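Oltitz Allotment and Garden Society
Minutes of the meeting held on 31/01/2021

Present: 11 members. Apologies were received from two members.

1. Minutes of the last meeting
These were read and agreed with one correction. The water bill was paid in September, before the taps were closed.

2. Water
The pipe to the lower plots is leaking again at the joint beside the compost bays. The offer from Karabulut for a new pipe is 900 euros, with the digging included. Several members found this high. It was decided to ask Zamham for a second offer and to keep the lower tap closed until then.

3. Plots
Plot 8 is free. The first person on the waiting list has moved to Bondulitz and does not want it any more, so it will be offered to the next one. The old greenhouse on it may stay if the new tenant agrees in writing.

4. Children's corner
It was proposed to give the strip behind the shed to the children for sowing beans and radishes. For rainy days there should also be some things to play with indoors, for example coloured shapes and a board to lay them on.

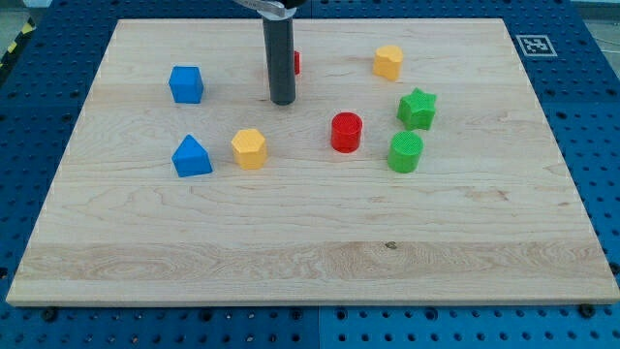
Seung-woo Woo replied that the strip gets sun only after midday, and that beans would do badly there. He would prefer the bed near the gate – it is smaller, but the soil is better. The members agreed to this by show of hands.

5. Other matters
The key of the tool shed must be put back on its hook after use. The hedge on the north side will be cut before the birds begin nesting.

The date of the next meeting will be put on the notice board.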